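September, gravy trials, batch 6

Started at 7 a.m. with the Perkorero stock, which had set overnight into something you could resole a boot with. Loosened it with 200 ml of water and tried again. Lachlan Ruddock says a holiday gravy should coat the spoon. This one wanted to keep the spoon.

Split the pot in two: cornstarch in one half, plain flour in the other. Flour half tastes better and looks like a puddle. Cornstarch half is shiny in a way I don't trust near a turkey. Shanthi prefers it. Shanthi also likes canned cranberry, so noted and moved on. 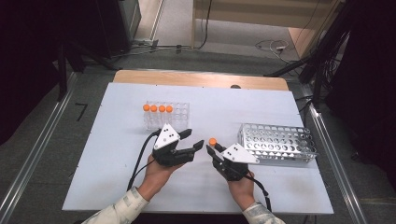 Orange caps in the clear rack, metal rack to the right.

Reheated both at noon, 700 watts, stirring halfway. Flour held. Cornstarch went thin at the edges and sulked. Salt still too high in both, and the stock is to blame. Next round cut it with the unsalted Villia and leave out the soy.

To do: buy onions, find the good whisk, ask Kanagaratnam if the roasting pan is ever coming back.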